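Urkidside Shared Workshop
Minutes of the robot build meeting, May

Present: most of the build group. Apologies: the usual ones. Tea was late and this was noted.

1. Minutes of the last meeting
Agreed, after the word "finished" was struck out in two places.

2. Progress on Cha
Both arms and both hands are fitted. Cable routing remains a matter of taste. The group was reminded that cables on the carpet are a trip hazard for everybody, Cha included. 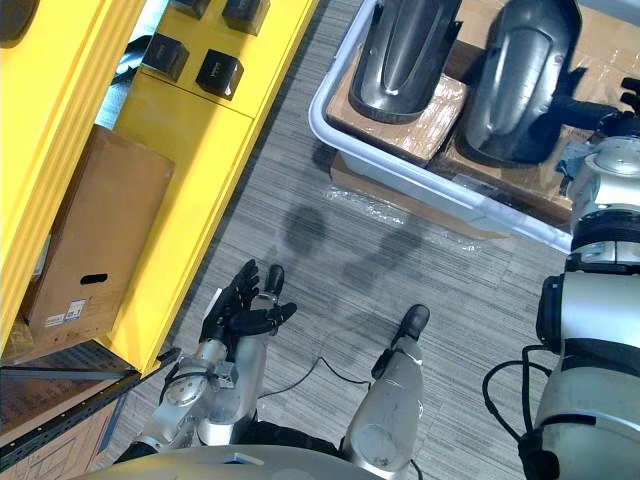

Ledmont would sooner see the cables clipped to the forearm before anything else is bolted on, and wished it minuted that this was also said last time. It was.

3. Wrist joints
Seven hours have gone into the wrists since we last met. Play in the joint is down, and tempers are much improved. The spare bearings are in the drawer marked "not bearings".

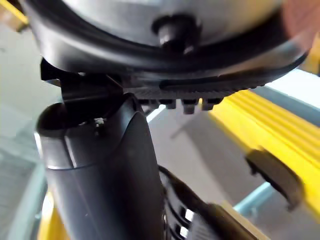 Do we need to strip the wrist again before the next session?
Only if it starts clicking, and then the left one first.

4. Two-arm handling
Discussion was long. The plan is to get both arms working on one object without either of them winning. Grip force will be set low to begin with, and the speed lower still. 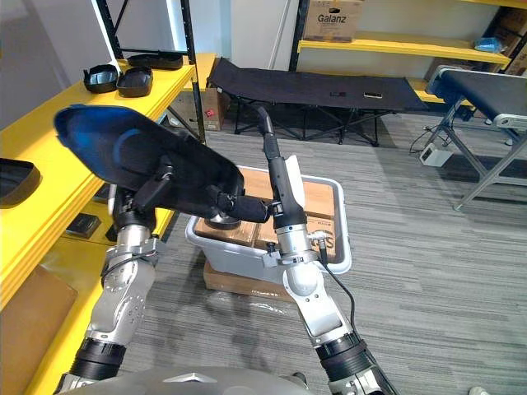 Whoever changes the settings is to write them in the book, in pen, in words that another person can read. The drawing of a duck doesn't count as an entry.

5. Money
The Collbridge grant stands at £2,000, on paper. Larger, softer parts are next on the handling list. 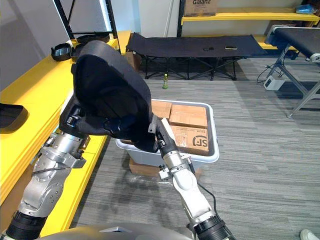 Spending on these is to be agreed beforehand, with two signatures from two different people.

6. Any other business
The kettle. Deferred.

Meeting closed at 9.40 pm.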